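Section 3. Setting Up the Grukska Under-Counter Water Filter

Read this section through once before you start. Most people finish in under an hour. The filter is for cold water only and must not be connected to the hot line.

What you need

Adjustable wrench
Bucket or deep tray
Old towel
Flashlight
Pencil and tape measure
Screwdriver (for the bracket screws)

3.1 Choosing the spot

1. Clear out the cabinet under the sink.
2. Find the cold water shutoff valve. On most sinks it is the one on the right, but run the cold tap and feel the pipe if you aren't sure.
3. Hold the bracket against the side wall of the cabinet. Leave at least 3 inches between the bottom of the filter housing and the cabinet floor. You will need that space to drop the cartridge out when you change it.
4. Mark the two screw holes with the pencil.

Note: The tubing supplied is long enough for a standard cabinet. If you have the Mapplebeck model with the separate faucet, mount the bracket on the same side as the faucet hole so the tubing doesn't have to cross the drain.

3.2 Mounting the bracket

5. Drive both screws in until the heads stand slightly proud of the wall.
6. Hang the bracket on the screws and slide it down until it stops.
7. Tighten the screws by hand. A power driver can crack the bracket.

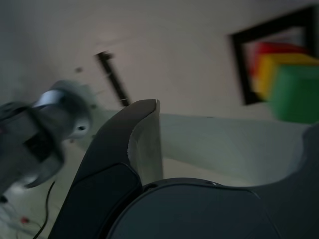

8. Hang the filter head on the bracket with the arrow pointing toward the faucet. Water has to pass through in the direction of the arrow. A filter fitted backward will still give water, but the flow will be weak and the cartridge will clog early.

3.3 Connecting the water

CAUTION: Turn off the cold water shutoff valve and open the cold tap to let the pressure out before you loosen anything.

9. Put the bucket under the valve and undo the faucet supply line.
10. Screw the tee fitting onto the valve, with the rubber washer seated flat inside. Do not use thread tape here.
11. Reconnect the supply line to the top of the tee.
12. Push the blue tubing into the side of the tee until it stops, then tug it gently. It should not move.
13. Push the other end into the inlet of the filter head. Connect the outlet tubing to the faucet in the same way.

Cut tubing square, with a sharp blade. A slanted end is the usual cause of a slow drip at a push fitting.

3.4 First use

14. Open the shutoff valve a quarter turn and check every joint with the flashlight. If a joint is wet, close the valve, push the tubing in again and wipe the joint dry before testing.
15. Open the valve fully. Run the filtered water for 5 minutes and throw it away. Gray or cloudy water at this stage is carbon dust from the new cartridge.
16. Check the joints again before you go to bed - a very small leak can take hours to show.

The cartridge is rated for 280 gallons. Write the month you fitted it on the label supplied and stick it inside the cabinet door.

If the house has been empty for 14 days or more, flush the filter again as in step 15.

For replacement cartridges, see Section 5.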